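Benches, cups and small parts: Ryota Sugawara on keeping a shared workshop usable

Ryota Sugawara looks after the shared workshop at Clotent, on the ground floor of the Ternelstead building. He took over the room in March last year, when it had 16 registered users. It now has 35. We spoke to him about work surfaces, storage and what happens to small printed parts when many people use one bench.

His first decision concerned the bench itself. The previous top was a coated white board, and he had it replaced with wood. "White plastic parts vanish on a white board," he says. "On pale wood you can still find them, and the glare is lower. It marks, of course. We sand it when the marks start to catch a sleeve."

The sanding interval is not fixed. Sugawara runs a dry cloth over the surface and looks for threads left behind. Glue spots are lifted with a flat scraper first, then the area is oiled and left overnight.

The second decision was to allow open containers. The Nakajima drawer cabinet, bought for the room before his time, has 100 compartments, and he found that most users ignored it. "A drawer is fine for screws. For a job that is half finished, people want to see the pieces. A cup does that."

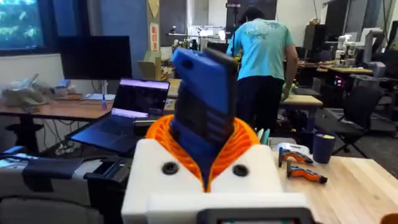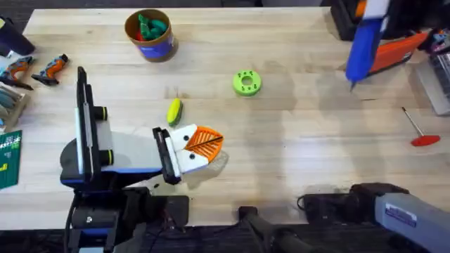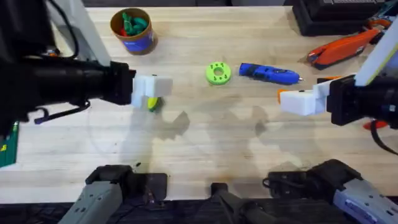
Ternelstead workshop: the desk side of the room, then two views of the wooden bench.

The cups are subject to one rule: a cup holds the pieces of a single job, whatever their colour. Sorting by colour was tried for 2 months and dropped. "You ended up with all the green in one place and no idea which job it came from," Sugawara says. "Then someone had to measure everything again."

Printed discs and rings are handled separately. They are checked flat on the bench, with a straight edge across the face, and the small holes are cleared by hand with a pin. A ring that rocks is put back in the box for test pieces. Sugawara does not allow them to be stacked while they are still warm.

Glue pens may be used on the bench, but they must be laid down with the nozzle clear of any part. He would prefer a stand. The one supplied by Prulberg was too light and tipped when the lead was pulled, so it was returned.

The desks are a harder problem. Bags and boxes arrive with deliveries and stay there. "The bench gets cleared because people need it for the next job. A desk has a back edge, and things collect along the back edge." He has asked for a shelf at shoulder height and is waiting for a fixing date. Until then, parcels are opened at the desk and the packaging is taken out at the end of the day.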